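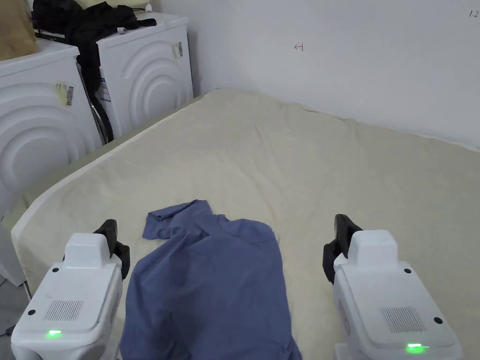

What must be checked before the team may start recording folding trials?

The two hand grippers, their cables, the floor around the bed and the wall marks, in this order. The full check is on this page. It takes one person 15 minutes if the tools were put back correctly the day before.

Pleven Student Robotics, garment handling project
Weekly safety check, bed station
Checked by: Ciarán Brennan
Day: Thursday, before the afternoon group

1. Grippers, body
Screws on the housing tight: OK
Vent grille free of lint: OK on left unit, cleaned on right unit
Indicator light green after start: OK, both
Comment: I found a lot of cotton lint in the right grille. Please use the small brush and do not blow into the unit with the mouth. Last month we had one unit stopping from heat in the middle of a trial, and the whole series was lost.

2. Grippers, fingers
Tips close evenly: OK
Pivots move without noise: left unit has a light click
Comment: The click was already written down by the Tuesday group but not followed up. I opened and closed the fingers 63 times without load and it did not become worse. The Putar manual of our club says the pivots are to be inspected every 1,000 cycles and replaced at 2,000. According to the log we are past the first number, so I ask Daly workshop to look at it before the regional round.
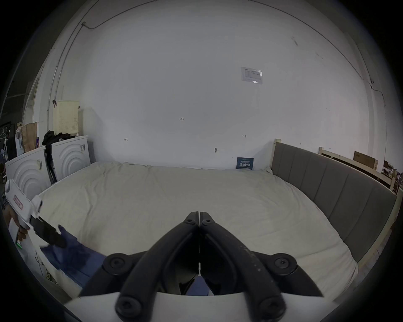

The workshop needs the unit for one evening, and in this time the group can practice with the spare from Jurnside. The spare has a stiffer spring. Whoever uses it should first do ten closings in the air, so the hand learns the force, and only then go to the shirt.

3. Hands and clothing of operator
Sleeves above the wrist: OK
Rings, bracelets and watches off: one watch removed
Long hair tied: OK
Comment: The rule is also for the person who only stands beside and resets the garment. Fingers stay away from the jaws until the operator has said "open" in a loud voice. Two new members said it too quietly. We practiced it again.

4. Cables and floor
Cables not under tension: OK
Walking way behind the operator free: NOT OK, corrected
Floor dry: OK
Comment: A cable was in a loop exactly where the operator steps back. I moved it to the side. Tape is ordered but did not arrive. Until then the second person checks the floor before each series, and this must be noted with initials.

5. Bed and garment
Sheet without hard objects: OK
Pockets of garment empty, no pins: OK
Garment number written in log: 52
Comment: Wrinkles in the sheet are allowed and wanted, so please do not iron or pull it flat between trials. Only a fold that catches the finger tips should be smoothed.

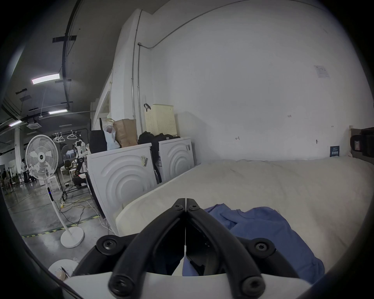
Bed station, gripper closed, blue garment on the cover.

6. Wall marks
Marks readable: OK
Comment: The marks are in pencil and get weaker. Do not write them new by eye. Measure first, then write, and tell the person who keeps the log.

7. Emergency
Stop procedure repeated with all present: OK
First aid box closed and complete: plasters missing
Comment: I bring plasters on Monday.

Result: station released for use with remark on point 2. Left unit for light garments only, no jeans and no towels, until the workshop gives it back.

Next check: same time next week, by the afternoon group.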